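Talked to Clementina Sequeira on the Gisdale returns cell, Sunday shift. Notes cleaned up a bit, not much.
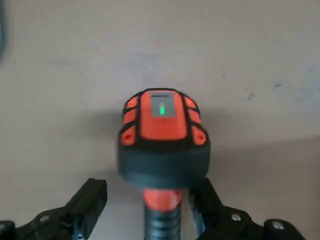
## The drop

Started with one missed scan. Then a run of them. By the time the Arko controller threw a fault, the arm had been carrying the barcode scanner crooked for most of the morning.

"It wasn't a crash," Sequeira says. "People keep calling it a crash. It slipped. A little every cycle, and the arm had no idea."

The cell ran 600 picks that shift. The log shows slip starting at cycle 287 — grip width creeping, nothing over the alarm limit, so no alarm. Then the scanner let go over the infeed and landed on the guard rail, a hand's width from the gate.

Gate was open. That's the part she wants written down.

"I was standing there with a tote. I'd opened it to clear a label, and the arm is supposed to stop dead when I do that. It slowed down. Slow isn't stopped."

## Why it kept moving

Two causes, she thinks. The gate switch had been set to reduced speed during commissioning and never set back. Stomham did the install, and their handover sheet has the line ticked as done.

"I don't think anyone lied. Somebody ticked down a page at the end of a long day. I've done it."

The second one is the grip itself. The fingers close on the handle, right under the head, and the handle tapers there. Force was set to 30 percent so as not to mark the grip.

"Who cares about marks? Its a scanner. It's made to get knocked about."

The green light stayed on the whole time, she adds. From the walkway it looked fine, and the shift lead waved it through twice.

## What's changed

Gate switch now does a full stop, tested from both sides at start of shift. Force is up. There's a width check after every pick, and if it drifts more than 2 mm the arm parks and waits for a person.

Ranasinghe, who supply the fingers, have offered a molded pair shaped to the handle. No delivery date yet. Sequeira isn't holding her breath.

"Until then I want a tether on it. I asked in July. I'm asking agian."

Is she happy working next to it?

"With the gate fixed, yeah. I still look at it before I reach in, though. Every time."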